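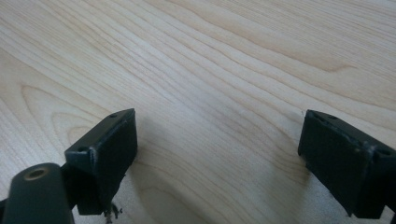 2 min read

6 February 2020

Ballot workshop notes, Sturness office

Picked up where Kekeli left off on the sample ballots for the Doseck council vote in April. The county clerk wants proofs soon and we still have two layouts going. Layout A has the oval to the left of the name. Layout B has it on the right, with a dotted line running across to it. I don't like the dotted line. It breaks up when the stock is folded for mailing.

Ran 600 sheets of layout A through the Batell scanner this morning, all marked by hand with the blue pens from the supply room. The scanner kicked out 21. I went through the rejects one at a time. Most had a mark that strayed into the timing track on the left side, so the oval is too close to the margin. A few were creased across the write-in line. One had gone in upside down, my fault.

Moved the oval column in a little and sent the file back to Rostam for new plates. He says the Ackah press can turn it in a day if we don't touch the typeface again. We won't.

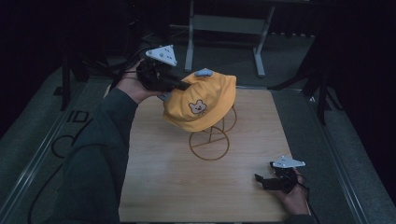 What happens to a ballot the scanner rejects on election night?

It goes into the side bin and two clerks, one from each party list, read it by hand and sign the log sheet before it is added to the precinct total.

I wrote that out because the poll worker handout skips it. Page four only says "set aside." Kekeli has the handout file open and will add the two lines before it goes to the printer.

Other things from today. The write-in space is too short for long surnames. I tried it with the longest one on the old candidate list and ran out of room with nearly a third of the name left. Rostam thinks we can take the space from the instruction box, which repeats itself anyway. The instruction text is 90 words now. Cut it down and check with the clerk that the required wording is still in.

Seat order: the clerk's draft rotates candidate names by precinct. That gives us 3 versions of the front and one back. Each version needs its own code in the bottom corner,

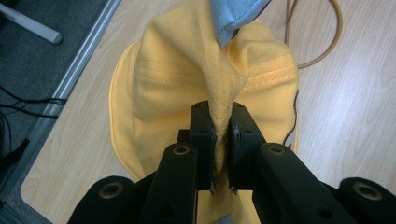 and the codes have to match the scanner table or the totals will land under the wrong name. I checked the table against the proofs for the first two versions and they agree. The last version isn't in the table yet. Kekeli is asking the vendor for the update file.

Still open: fold test on the mailing stock, new plates from Rostam, rerun of layout A with the same pens. Layout B is parked until the clerk asks for it. Proofs are in the gray cabinet, second drawer, with the rejects clipped on top.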